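4. Perception and Planning Software

4.1 What the planner is asked to do

We should begin with a word about the shape of the problem, because the design of the software followed from it quite directly. Bositden is the planning layer that sits between a household task, given as a short phrase such as "unload the lower rack", and the hand controller described in Section 3. It has to decide what to reach for next, from which side, and with how many fingers, and it has to keep deciding while the head and the wrist are both moving. The earlier planner we inherited from the Ekov code base made one plan at the start and then held on to it quite stubbornly. In a tidy test cell that was fine. In the Natville apartment, where most of our work was carried out, it was a steady source of trouble, and many of our afternoons went into finding out why a perfectly good plan had gone stale by the time the arm got there.

The new planner keeps two small maps of the world instead of one large one. The first is built from the head camera and covers surfaces, openings and fixtures: counters, basins, doors that fold down, racks that slide. The second is built from the wrist camera and covers only the space directly ahead of the fingertips. We tried for a good while to merge the two into a single model, and we are grateful to Abdel Rahman for the patience with which he rewrote the merging step more than once before we all agreed to let it go. The two views disagree most when the hand is close to something, and averaging them gave us edges that belonged to neither.

4.2 The wrist map

The wrist map is rebuilt from scratch at every planning step. It has no memory, and this was a deliberate choice. When the hand is low and pointing toward the floor, the camera sees the backs of the fingers, whatever part of the sleeve has bunched up beside them, and a bright patch of tile beyond. A map with memory would carry the sleeve along as though it were a piece of furniture, and the planner would then politely steer around it. 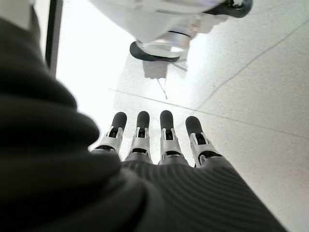 We therefore put a good deal of effort into teaching the system what belongs to the robot itself. Fingers are the easy part. Their joint angles are known, so their outlines can be drawn into the camera view and removed, with a small margin to allow for play in the linkage. Cloth is harder. It has no joint angles, it folds differently each time the wrist turns, and when it comes very close to the lens it blurs into a large dark region that a depth estimator will happily report as a wall. Our self-mask is a small segmentation network trained on 1,298 hand-labeled wrist images, with another 119 held back for checking. Sieglinde Rothe labeled the first batch and wrote the guide that the rest of us followed, and her rule for knit fabric (if in doubt, it is ours) turned out to be the right one for planning, even though it costs a few pixels of real background.

Floors brought a second difficulty that we had not expected to spend so long on. Pale tile under strong light washes out nearly to white, and the seams between tiles are then among the few lines the estimator can hold on to. We use them gladly. A straight seam that passes behind the fingers gives the wrist map a good idea of the floor plane, provided that it is not mistaken for the edge of an object. The check is simple: a line is accepted as a seam only if the surface on both sides of it fits the same plane. Thin dark marks that run out of a shadow are left undecided and passed along as "unknown, flat", a label the planner may cross with the fingers raised but may not touch.

4.3 The head map

The head map changes more slowly and is kept for the whole length of a task. It is stored as a set of flat patches with named edges, and each patch carries a confidence value that fades if it has not been seen for a while. Shiny things need special care. A steel basin throws bright highlights from its walls, and the depth readings there scatter badly, so we fit the rim first and work inward from it. The rim has crisp corners against a matte counter, and the fit is usually good even when the head is tilted so far that the counter runs diagonally across the view. We had at first rotated every head image upright before processing – a habit from older work – but the rotation threw away useful pixels at the corners, and the network did just as well without it.
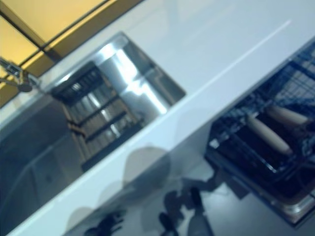
Figure 6. Head camera view of the counter, sink basin and open dishwasher, with two cream-colored cylindrical objects on the lower tray.

An open dishwasher is treated as a container with layers. The upper rack is a mesh, and a mesh is neither solid nor empty as far as reaching is concerned: the camera can see through it and the hand cannot pass. Bositden marks such regions as "see-through, blocked" and looks for an approach from the open side. Where an object lies partly tucked under the wire, the planner scores it below one that lies in the open, and takes the open one first. Long, rounded objects are given a grasp axis along their length and a preferred contact point near the middle, and the wrist map is then left to correct the final few centimeters.

4.4 Passing control between the maps

The handover takes place when the fingertips come within a set distance of the target patch. From that point on the wrist map has the final say about contact, while the head map may still veto a motion that would carry the forearm into a known surface. We logged 968 handovers with the version of the software frozen on February 23, 2023, and read through the logs by hand, slowly and over a great many cups of tea. The most common fault was a late veto: the head map held an old position for a folding door and stopped a motion that was in fact clear. Fading the confidence of movable patches faster than that of fixed ones removed most of these stops, and the change was merged in March. A less common fault, and one we have not fully solved, appears when the self-mask covers the target altogether. The planner then backs the hand away a little and looks again, which is slow but has the merit of being easy to follow when reading a log.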